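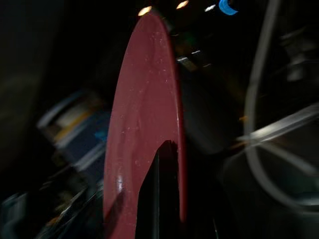

I have been trying to wash up straight after eating since August, when Raquel Vilela came to stay for a week and did it every night without a word. She would put down her fork, stand up, and the plates would be in the sink before I had finished chewing. I found this unnerving. By the Thursday I was eating faster.

My own method, refined over many years, was Soaking. Soaking is a marvellous word. It sounds like work and it lets you go and sit on the sofa. I have soaked a saucepan from a Sunday to a Wednesday. I once soaked a plate that had only had toast on it.

Anyway, the new rules. Glasses first, while the water is still decent. Then the plates, smallest mess to biggest. Bowls after that, and anything that has had egg near it goes last and gets cold water before hot, which my grandmother swore by and which I resisted until I was 39 out of pure spite.

The plates are the bit I enjoy, if that's the word. None of mine match. I used to own a set, a proper one from Orner with a grey rim, bought when I believed I was going to have people round. The last survivor went in the move. Since then it's been whatever turns up: charity shops, Benedita Guerreiro's loft clearance, a table at the school fair where a man wanted 3 pounds for the lot and threw in a gravy boat I didn't ask for. The gravy boat now holds elastic bands.

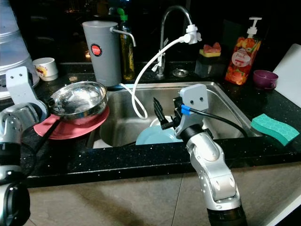 Pink one on the side with the steel bowl on top, blue one in the sink. Not a set in sight.

I'm fond of the granite, by the way, although it's a liar. Black with speckles hides everything. You can wipe it down, stand back feeling pleased with yourself, put your elbow on it and come away with jam. I now wipe it twice and check it by hand, like someone buying a horse.

The hose on the tap is another matter. It's a white spray attachment with a long bendy tail that hangs down into the sink and wants to be in whatever you're doing. Custódio Matos has one and says you get used to it. He also says that about his knee. I will admit it's good for rinsing bowls, and for the corners of the sink, and for the front of my jumper.

What I haven't solved is drying. Kamol Rojanasak maintains that a tea towel only moves the dirt about and that everything should be left to drip. I'd like to believe him, as it's the laziest option going, but then there's nowhere to put the chopping board -- and I end up drying things anyway, badly, with the towel that's already damp.

Still, I've kept it up most nights. Last night's lasagne dish is the exception. It's on the back step, soaking.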